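Camping & Paddling Help > Food and Cooking

What do you eat on a three-day canoe trip when you've only ever car camped?

Posted by marshmallow_kay

Hi everyone! My sister and I are finally doing the river route down from Mumthorpe in May, 42 miles over three days, and I am so excited I've already packed and unpacked the dry bags more than once. We have borrowed a canoe and a barrel. We have a little Dovix stove that takes the screw-on canisters. What we don't have is any idea about food.

When we car camp we bring a huge cooler with eggs, bacon, salad, the works, and if something runs out we drive to a store. There's no store on this stretch as far as I can tell, just the one landing at Hartono where you can refill water. I'd like to leave the cooler at home because it takes up half the boat. I'm also not keen on those freeze-dried pouches for every meal. I tried one and it was fine, but it cost as much as going out for lunch.

So what would you bring? We both eat meat, my sister doesn't like spicy food, and neither of us is fussy otherwise. Are cans a silly idea in a canoe? I keep reading that you should never bring cans, but those are all backpacking sites. And how much food is enough? I've seen 2,000 calories a day mentioned and also much bigger numbers.

Thanks so much in advance!

driftless_paddler

Oh, you are going to have the best time! I did that river two summers ago and I still talk about it to anyone who'll sit still.

Cans are great in a canoe. The "never bring cans" rule comes from people who carry everything on their backs. You're only carrying yours to the water and back (check for portages, but I don't remember any below the landing). Weight low in the middle of the boat even helps it sit nicely. The one thing to find out is whether your river has a rule against them, because a few places ban cans and glass. Call the ranger office, they're friendly.
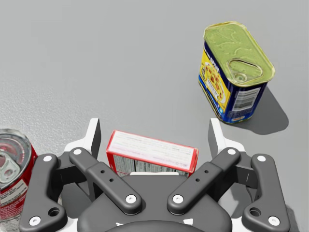
Dinner on the first night should be the heaviest thing you own, and it should need the least work. You'll be tired and hungry and possibly arguing about tent poles. My favorite is canned meat fried with potatoes and onion. I look for the rectangular sort of can, like the one with the navy and yellow label in my picture, because a pull-tab on the lid means no can opener to forget, and flat sides pack against each other so much better than round cans do. Slice it thin, fry it until the edges go dark and crisp, take it out, then do the onion and the potatoes in the same pan. If you boil the potatoes at home the night before, the whole dinner takes as long as it takes to put up a tent. It is SO good outdoors. I never want it at home and I dream about it on the river.

Go easy with the salt until you've tasted it. And watch the lid, the edge is sharp. I put the lid back inside the empty can, squash the top a bit, and the whole lot goes in a zip bag with a paper towel to soak up the grease. Then that bag goes inside another bag. Everything you bring in comes out with you, and a greasy can loose in a barrel will make your oatmeal taste of meat for the rest of the trip.

For the other days:

Breakfast: instant oatmeal with powdered milk, raisins and brown sugar, mixed at home in bags, one bag per person per morning. Coffee however you like it.

Lunch: tortillas! They don't squash, they don't get moldy in three days, and they take peanut butter, hard cheese, salami, whatever. Don't plan to cook at lunch. You'll find a gravel bar and want to lie on it.

Second dinner: pasta with a jar of pesto you've moved into a plastic container, plus a pouch of tuna or chicken.

Snacks: more than you think. I bring a bag that lives by my feet and I never regret it.

As for how much, I'd go 300 calories or so over whatever you normally eat in a day and then add one spare dinner for each of you that you hope not to open. Rice and a packet of soup will do. If the wind comes up and you sit on a bank for an extra night, you'll be very glad of it.

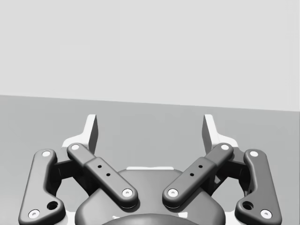 One more trick for the planning stage: lay the trip out by meal before any of it goes in a bag. Day one dinner in one pile, day two breakfast in the next, and so on. Then bag each pile separately and write on it with marker. Last meal goes in the bottom of the barrel, first meal on top. The year I skipped that step I had my whole arm in the barrel in the rain feeling for tea bags. Stove, lighter and pot go in last, right under the lid.

Have fun and please come back and tell us how it went!

oldpaddle77

Test the stove first. Mine was a Dovix too and the gas ran low on the second evening. Bring a spare canister.

Also cheese keeps fine, get the waxed kind.

ferrygirl

Agree with everything driftless said, especially the tortillas. Two small things from me.

Freeze a bottle of water and pack it with your first dinner. It keeps some fresh sausage or butter cold for the first day and then you drink it. No cooler needed, just wrap it in your spare sweater.

And bring something silly! We had a Bavulik popcorn pan one year, the folding kind, and popping corn after dark by the water was the thing everyone remembered. It weighs nothing and the kernels take up no room. Keep some hot sauce packets too if you like it and your sister doesn't, then you can each do your own plate.

marshmallow_kay

Thank you all!! Popcorn is going on the list right now. I called about the cans and they're allowed, so fried potatoes it is. Spare canister ordered too.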